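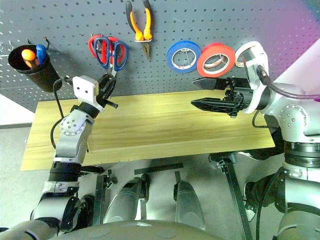 Runum Opens Shared Repair Benches at Pirnholm Site

PIRNHOLM, 08/12/2024 – Runum, the tool and workbench supplier, has opened a set of shared repair benches at its Pirnholm site. The benches are open to tenants of the building and to members of the public who book a slot ahead of time.

There are 4 benches in the first phase. Each has a wooden work surface with a gray pegboard behind it. Screwdrivers, scissors, pliers and rolls of tape are kept at the bench, so people working on a small repair do not have to go to a counter and sign for each item.

The layout follows a trial that ran through November. During the trial, users made 742 bookings. Most were for short jobs such as tightening furniture fittings, replacing plugs, mending toys and wrapping parcels. Tools had been stored in drawers at the start of the trial, and users told Runum they spent too much of their slot looking for them. The company moved the hand tools onto the pegboards in the second week.

Scissors and pliers now hang from the board. Screwdrivers go in a cup holder on the same board, handles up, and tape is kept on a rod so that a roll can be pulled without taking it down.

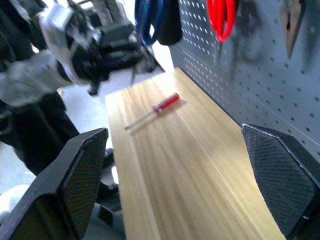

Users are asked to put every tool back before they leave and to wipe down the wood. Glue, paint and solvents are not allowed at the benches. A separate table for glue work is planned for the ground floor and will be announced when the ventilation has been approved.

The pegboards and fittings were supplied by Avcı, which also made the hooks used in the trial. The bench tops came from Presitska. Both companies will supply parts for the second phase, which will add benches on the upper floor of the same building. Runum has set aside around 320 square feet there.

The full tool list for the site runs to 1,393 items, including spares and the larger tools kept in the store room. Larger tools can be requested when booking and are handed out at the front desk.

A slot lasts 90 minutes. Tenants of the building book without charge. Other users pay a small fee, which covers tape, blades and other supplies. Children may use the benches with an adult.

About Runum

Runum sells hand tools, storage fittings and workbenches to schools, small workshops and home users. It has been based at Pirnholm since it moved its warehouse there.

Bookings and press questions: Runum front desk, Pirnholm site, weekdays during opening hours.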